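The small tin at the back of the cupboard

Tuna is cheap, keeps for years and rarely gets a second thought. We spent a winter looking at the can itself: how it is closed, how it is labelled, and why so many people find it hard to get into.

By Boyang Tang

There are 16 cans of tuna in the cupboard under my stairs. Some were bought on offer, some came from my mother when she moved house, and one has been there long enough for the paper to have gone brown along the seam. I had never looked closely at any of them until November, when I dropped one on my foot and then couldn't get it open.

The ring came away in my hand. I found a tin opener, the old butterfly sort, and it wouldn't bite. The bottom of the can had a rounded edge with nothing for the wheel to hold on to, and the top had already been scored for the ring. I ate toast.

When I mentioned this at work, almost everyone in the office had a story of the same kind. One colleague opens hers with the handle of a teaspoon. Another has a scar on his thumb from 1998 and still shows it to people at parties. So I started asking about cans, beginning with the shape.

Two pieces or three

Most people picture a food can as a tube with a lid at each end. Soup and beans often come that way. The body is a rectangle of metal rolled round and welded down the side, and the two ends are fixed on afterwards. If you peel the label off you can find the weld, a thin dark line running from top to bottom.

Small fish cans are often made differently. A flat disc of metal is pressed into a cup, so the side and the base are one piece and only the lid is separate. There is no weld and just one seam to go wrong. That also explains my rounded bottom edge. An opener needs a rim to grip, and on a can like this the only true rim is at the top.

The seam itself is a neat bit of folding. The edge of the lid is curled over the edge of the body, tucked under, and the whole lot is pressed flat, with a thin line of sealing compound inside. The can is filled and closed, then heated under pressure to make the contents safe to store. After that it can sit in a cupboard for years, and it does.

Wenjie Yuan has been running the packaging workshop at Trarkmont, a small design firm in Prallotville, for six years. The workshop is one long room with a sink at one end. Along the wall are shelves of cans, jars, cartons and pouches, sorted by how they open. She keeps the ones that went wrong on a shelf of their own.

"A dent in the side doesn't worry me much if it's shallow," she told me. "A dent on the seam is different. That's where the fold can open up, and you won't see it. I'd put that one in the bin. The same goes for anything swollen or leaking, or anything that spurts when you open it."

She picked through a box of dented ones while we talked and threw out two.

A low can is awkward to handle

Yuan is interested in what happens before the can is opened. A can of tuna is wide for its height and fairly heavy for its size. Lying flat on a hard surface it has a smooth side and not much of it, and the usual way to pick it up is from above, with the fingers spread over the rim. Anyone with small hands or stiff joints will find that a stretch.

The other way is to tip it. You press down or push in at one side, the far edge comes up, and you get something under the base. Most of us do this without thinking, generally with the second hand waiting. Yuan has watched a lot of people do it and says the two hands hardly ever do the same job. One steadies and the other lifts.

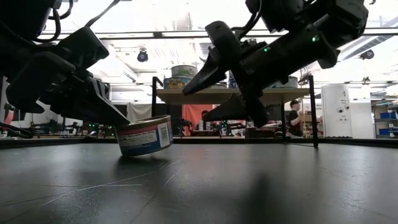 A can of tuna tilted on a dark tabletop, with one side of its base off the surface.

Surfaces matter too. On a tablecloth the can drags and is easy to tip. On a smooth worktop it slides off towards the wall, and people chase it. Yuan's advice for anyone who struggles is to put a damp cloth underneath before starting. It costs nothing and it also stops the can turning when you pull the ring.

The ring, then. The trouble with a ring pull comes in two parts. First you have to get a fingertip under it, when it lies nearly flat on the lid. Then you have to break the score line and keep pulling, and the lid may give all at once and throw oil up your sleeve. Yuan suggests sliding the handle of a spoon under the ring and levering it up until the lid cracks, then setting the spoon down and peeling the rest back slowly. My colleague with the teaspoon was very pleased to hear it.

Drain the can before the lid is all the way off if you can. Hold the lid down on the fish, tip the can over the sink and press gently. Keep your fingers off the cut edge. Oil is better poured into an old jar than down the plughole, and plenty of cooks would tell you to keep it for the dressing.

What the paper is for

Some cans have their design printed directly on the metal. Others wear a paper label, wrapped once round and glued where the ends overlap. Paper is the simpler choice for a packer who sells the same fish under several names, as the plain cans can be stored and dressed when the order comes in.

The label on a tuna can has very little height to work with. Into that strip go the name, the weight, the drained weight, the ingredients, the storage instructions, the maker's address and a barcode. The can in the photograph deals with this in bands: red near the top, white through the middle with the small print on it, and a broad blue one below. The barcode stands upright at the right of the label.

Barcodes on curved things need a bit of care. If the bars run up the can like fence posts, the outer ones bend away from the scanner, and on a narrow can they may be lost altogether. Turned the other way, like the rungs of a ladder, each bar follows the curve and can be read from end to end. A wide can is more forgiving, and you will find both arrangements in any supermarket aisle.

Colour does more work than the words. Yuan once ran a test for a client called Tokar, which wanted to move its tuna from a blue label to a cream one. She put the cans on a mocked-up shelf and asked 30 people to fetch the tuna. Those sent for the cream cans took longer, and several came back with sweetcorn. Tokar stayed with blue.

Her own complaint is the size of the type. She carries a magnifier on a cord and uses it in shops. Whether the fish is in oil, brine or spring water is often the thing a shopper most wants to know, and on some cans it is printed no larger than the address.

Stacking and storing

Low cans stack well when they are made to. On many, the base is slightly smaller than the rim so that one sits inside the next. On others the two are the same size and the pile depends on your patience. Before buying a new brand in bulk, put one on top of another in the shop and give the top one a nudge.

At home, a cool dry cupboard is all that is needed. Damp is the thing to avoid. It loosens the label and rusts the rim, and a can with no label is a lucky dip. The cupboard under my stairs shares a wall with the bathroom, and I have since moved everything to the kitchen.

Xu, the grocer's on the corner of my road, keeps its fish on the bottom shelf in open cartons. The owner brings the older cans to the front each time a delivery arrives and writes the month on the carton in marker pen. I have copied the marker pen. It goes on the lid, where it can be read from above with the drawer open.

Once a can is open, whatever you don't use should go into a lidded tub in the fridge. Eat it within a couple of days. The empty can needs a rinse, and the lid can be dropped inside it and the sides pinched together a little so the sharp edge doesn't end up loose in the recycling bag.

The one with the brown label

I took my oldest can to Prallotville on the second visit. Yuan turned it over, ran a thumbnail round the seam and read the date through her magnifier. It had three months left to run. The paper had come unglued on one side, and she stuck it back down with a dab from a glue stick.

We opened it at the sink, with the cloth underneath and the spoon under the ring. The lid came up in one piece. She had bread, and there was half a lemon in the workshop fridge.

Boyang Tang writes about household goods. Published 8 March 2021.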